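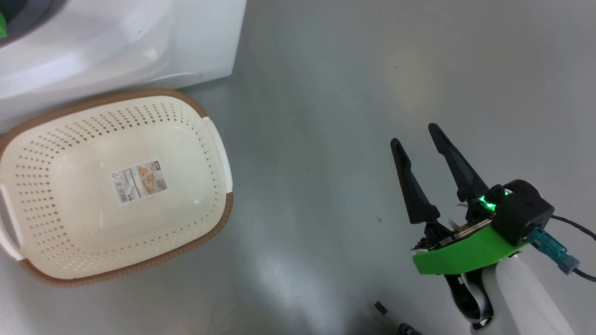 How do I watch a film series in story order and not in release order?

Open the series page, choose Viewing Order, and select Story. The app then sorts all films and short episodes by the time when they happen in the story.

4.2 Setting the viewing order in Sidow

The steps in this section are for Sidow on a television or a media box. On a phone the menu is the same, but you open it with the three dots at the top.

Before you start, please check that your library scan is complete. A library with 2,000 titles can need several minutes for the first scan.

1. From the home screen, go to Library, then Series and Sagas.
2. Select the saga you want. For these steps we use the superhero saga Liapis, with all its side films.
3. Press the Options key on the remote and choose Viewing Order.
4. Select one of the orders: Release, Story, or My Own.
5. Press OK. The list is sorted again and the screen goes back to the first title.

Note: Films with scenes in more than one time period are placed by their main part. Scenes after the credits are not counted.

Note: If you select My Own, the list starts in release order. Hold OK on a title until it is marked, move it with the arrow keys, and press OK again to put it down.

CAUTION: When you change from My Own to another order, your own list is deleted. Save it first with Options, Save List. The name of the list can be changed later, but two lists cannot have the same name.

4.3 Hiding spoilers

In story order, the short text under a film can tell you the end of a film that was released earlier. To avoid this, do the following:

1. Open Settings, then Display, then Descriptions.
2. Set Spoiler Guard to Unwatched.
3. Go back to the saga page. Descriptions and cast lists of unwatched titles are now covered by a gray bar.
4. To read one description anyway, select the bar and press OK two times.

Spoiler Guard does not cover the posters. Some posters show characters who come back in a later film. You can replace all posters with plain titles under Display, Artwork.

If a title stays in the wrong place after sorting, its data is probably from the old Eton catalog. Select the title, choose Refresh Data, and wait for the message "Updated". Error 349 means that the catalog server did not answer. Try again later, and do not remove the title from the library, or its watched mark will be lost.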